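The Countertop That Was Supposed to Last Forever

By the time the third salesperson told me that a slab of stone would "pay for itself," I had stopped writing it down. I had been walking around kitchen showrooms in Visdale for most of a wet December, and the line came up in all of them, usually just before the price did.

It is a strange claim when you think about it. A furnace can pay for itself, if it burns less gas than the old one. A countertop sits there. You cut carrots near it. What people mean, when you press them, is that a buyer will one day walk into your house, see the stone and offer more money. When I asked for anything that showed this, I was given a brochure.

The brochure came from Bralberg, one of the bigger sellers in town, and it was a handsome piece of work. It had thick paper and a lot of photographs of lemons. On page 5 it said that the company's marble-look surface was "virtually maintenance free," and on the back page, in much smaller type, it listed what you should not do to it. No hot pans. No bleach. No standing water near the seams. Sealed joints to be checked every year by a "qualified person," a term it did not define. I asked the showroom who that was. I was told it was them.

None of this makes Bralberg unusual. Oritz, across the highway, has a warranty that runs 40 years and sounds generous until you read it. It covers flaws in the making of the slab. It does not cover chips, stains, burns, scratches or cracks that start after the installer drives away, and those are the only things I have ever known to happen to a kitchen counter. You would also have to keep the original receipt for four decades and live in the same house the whole time, as the warranty ends when the house is sold. So much for the buyer who was going to pay extra.

I am not against nice things. I grew up eating breakfast at a yellow counter with a burn mark shaped like an iron, and I would not go back to it. But kitchen surfaces have become one of those purchases where the normal rules of shopping seem to switch off. People who will drive across town to save a dollar on paper towels will agree to a number on a slab after a ten-minute chat, with no second quote, on the strength of a sample the size of a coaster.

The sample is worth a closer look. A small square can't tell you what a whole counter will look like. Real marble changes from one end of a slab to the other, and a quiet corner may have a loud, dark streak a foot away. The printed and molded versions have the opposite trouble. They repeat. One couple I talked to had put in a long island in a marble-look pattern and loved it for a week, until they spotted the same gray squiggle in two places. Now it is all they see. They have put a fruit bowl on one of them.

Then there is the question of what you are even buying. In a single afternoon I was shown natural marble, quartz, porcelain, a solid plastic-like sheet and a laminate, all with gray veins on white, all called something with "Carrara" or "Alpine" in the name. The cheapest was priced at $40 a square foot installed. The dearest was $201. From six feet away I could tell the natural stone from the laminate. I could not reliably tell the middle three apart, and when I asked one salesman to do it without turning the samples over, he laughed and changed the subject to sinks.

The trade has an answer for this, and it is a fair one as far as it goes. The materials do behave differently. Marble marks when you spill lemon juice or vinegar on it. Quartz shrugs that off but can scorch. Porcelain takes heat well and can chip at the edge. Laminate is easy to clean and hard to repair. If a store led with that, I would have no complaint. Most of them lead with the lemons.

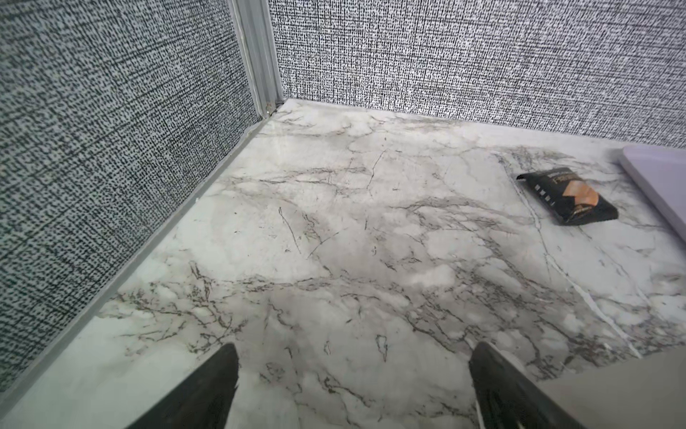 Fine gray and brownish veining on white: a popular look, sold in many materials and at many prices.

The one place that surprised me was Barua, a small fabrication shop behind the lumber yard that does mostly repair work and small jobs. There was no espresso machine. The man at the desk asked how often I cook, whether I wipe up right away and whether it would bother me to see a ring from a wine glass. I said sometimes, no and yes. He told me to skip the marble. He also told me that nearly half of what the shop fixes is seams, and that I should ask any installer to mark on paper where the seams will fall before I sign.

I tried that at the next three showrooms. One did it on the spot. One said it would depend on the day. The third wanted a deposit of $503 before anyone would draw a line, refundable "in most cases," and could not say which cases those were.

It would be easy to make too much of one honest counter shop. Barua wants my money too, and it is possible that the blunt act is just a better sales pitch than the espresso. I did notice that the material he steered me toward was one he had plenty of in the yard. His written quote was still the only one I got that listed the sink cutout, the edge and the haul-away of the old counter as separate lines. At the others they were rolled into one figure, and when I asked for them to be split out, two of the totals went up.

So I have a folder now, with four quotes that can't be compared with each other and one that can. Bralberg has called twice about a price that was going to expire, and then had its expiration moved. The old counter is still in. It has a chip by the stove and a seam that catches crumbs, and I plan to live with both until spring, or until someone can show me on paper where the new seams would go.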